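Molded plastic covers keep warping on the bench -- how do you lay them out?

Posted in Workshop & Small Production

Romana Šimko
Hi all, long-time reader, first time I've had to ask anything. I help run a small finishing shop in Trotitz and since May we've been trimming and checking black molded covers for a customer (Pemora, if anyone knows them). They're long, a little curved, with side flanges that stand up and a sunken panel down the middle. Glossy on the inside, so every scratch shows.

My problem is twofold. First, some of them rock when I set them down on the table. I press one corner and the opposite one lifts. I can't tell if the part is twisted or if my table is! Second, I'm getting fine scratches on the glossy side and I have no idea at what point in the day it happens. The ones I look at Monday morning are fine and by lunch I've got 6 in the reject bin.

Right now I lay them out in a row, pick each one up, tilt it to the light, put it back, and move on to the next. Is there a better way? I don't have money for a fancy fixture and the customer wants an answer from me this week.

Jivden
Get a better supplier lol. We had rocking parts for a year and it was the mold the whole time. Send them back.

Till Rothe
I'd hold off on sending anything back until you've checked a couple of things, because I went through this with door trim at Hagedorn and made a fool of myself in front of the molder. It was our table. We'd had it flat when we bought it and then somebody moved it across the shop (over a drain channel, of course) and it never sat right again.

So do the table first. Borrow a long straightedge, lay it corner to corner both ways, and see if you get daylight under it. If the table's good, take a cover that rocks and turn it end for end in the same spot. If the same corner of the part lifts, it's the part. If the high corner stays with the table, well, you have your answer and it's a cheap one.

Next, how you pick them up. A long thin part like yours will flex if you grab it by one end, and if you do that while it's still warm from the molder it can stay that way. Two hands, both low on the part, one on each side, and then tip it up steep so the inside faces you. You want the whole hollow side in view at once.

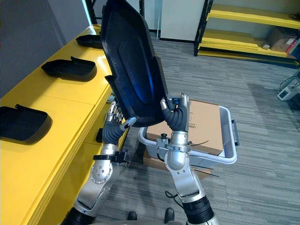 Reading the shine

Once it's tipped up, stop looking at the plastic and look at the reflection. On a glossy inside like that you'll usually get a stripe of light running down the middle, blue or white depending on your lamps and windows. Tilt it slowly and watch the stripe. If it slides along smooth, the panel is fine. If it kinks or goes wavy in one place, there's your sink mark or your warp, and you can put a bit of tape on the spot and keep going. I learned more from that stripe in 2 weeks than I did from the gauge.

The scratches

My money's on the table again, sorry! If you're setting them down glossy side first and sliding them even an inch, any little bit of trim flash under there will mark them. Wipe the top down between batches, leave real space between the covers, and lift every time -- no pushing them along to make room. If you can pick the color, get a bright tabletop. Black crumbs on a yellow top jump right out at you, and on our old gray bench we never saw them.

Gloves too. Ours were fine until they'd picked up grit in the fingertips, so swap them at lunch or whenever they feel rough.

Romana Šimko
Till, thank you, this is so helpful. I put the straightedge on it tonight and there's a gap you could slide a coin through at the far end. Shimmed two of the legs and most of the rocking is gone. I've still got a few that lift at the same corner whichever way I turn them, so those are going back to Pemora with tape on. Haven't tried the new gloves yet. Do you wash yours or just throw them out?

Till Rothe
Throw them out. We tried washing and they came back fuzzy, and then you're picking lint off black plastic all afternoon.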